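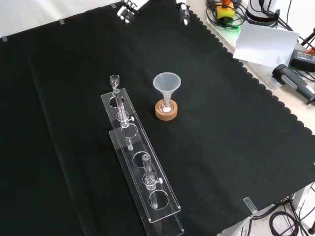 Elis Edwards: I don't think the grasp labels are the problem. I went back over the clear-object episodes from the Mudau cell and the gripper closes where the operator wanted it to. What's off is that the wrist stream lags behind the joint log, and by the end of a long episode it lags quite badly. Can you check the clocks before anyone relabels anything?

**Ticket:** Clear-object set, wrist video out of step with joint log
**Opened:** 18 October 2018
**Opened by:** Iolo Gethin
**Site:** Clukness, Mudau cell
**Recorder:** Ikside, current build
**Priority:** high (blocks the Gittins training run)

## Problem

The policy trained on the clear-object set reaches for the right place and then closes early. It does this on glassware and on small clear plastic pieces. The same training settings on the opaque set from August give normal grasps.

I first put this down to the objects. Glass and clear plastic are hard for any camera, and on black cloth you get mostly rims and highlights. But the early closing is too regular for that, and always in the same direction.

## Checked so far

**Fixed camera against joint log.** In step. I used the moment of gripper contact as the marker and could find no drift in any episode I opened.

**Wrist camera against joint log.** Out of step. Fine at the start, late by 9 video frames at the end of the longest episode.

**Exposure.** Auto exposure was on for the wrist camera in 13 episodes. The cloth is dark enough that the camera picks a long exposure, and the frame rate then drops. Ikside stamps the wrist frames by counting them at the nominal rate, so every slow frame pushes the rest later. The fixed camera has exposure locked and doesn't suffer from this.

**Cables.** Reseated the wrist camera lead at both ends. No change.

**Disk.** Plenty of room, no write errors in the recorder log.
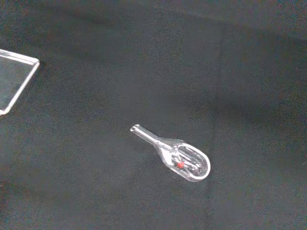
*Wrist camera: clear whisk-shaped piece with a small red bead in the head, tray at far left.*

## Notes on the black cloth

Elis asked whether we should go back to a lighter cloth. I'd leave it. The edges of clear parts show up well against black, and changing the background now would split the set in two. The cloth does need to be taped down before a session starts – if it moves, the folds move with it, and we have already had one model take an interest in folds.

If a coloured detail is part of an object, please say so in the object sheet. The model may latch on to the colour and ignore the clear part, and we want to be able to filter for that later.

## Fix tried

1. Locked wrist exposure at a fixed value and raised the gain a little.
2. Switched Ikside from counted stamps to arrival stamps for the wrist stream.
3. Recorded 11 short test episodes, opening and closing the gripper at the start and end of each.

The two streams now agree at both ends in all the test episodes. The picture is grainier with the gain up. Elis looked at it and is happy that the rims can still be followed.

## Old episodes

The joint logs are sound and so is the fixed camera, so nothing needs recording again yet. The original arrival times are kept in the Ikside side file, for up to 3000 frames per episode. Anything longer than that loses the tail. My plan is to restamp from the side file and trim the few long episodes to match.

Elis would prefer to drop the long ones altogether. I have left them in a separate folder until we agree. They include most of the funnel placements, and we are short of those.

## Still to do

- Iolo: run the restamp script on a copy, not on the shared drive
- Iolo: add a start-up check in Ikside that refuses to record with auto exposure on
- Elis: compare early closing before and after restamping, same seed
- Elis: add the exposure value to the session sheet
- Gittins run stays on hold until the comparison is in

**Status:** open, cause found, old data not yet repaired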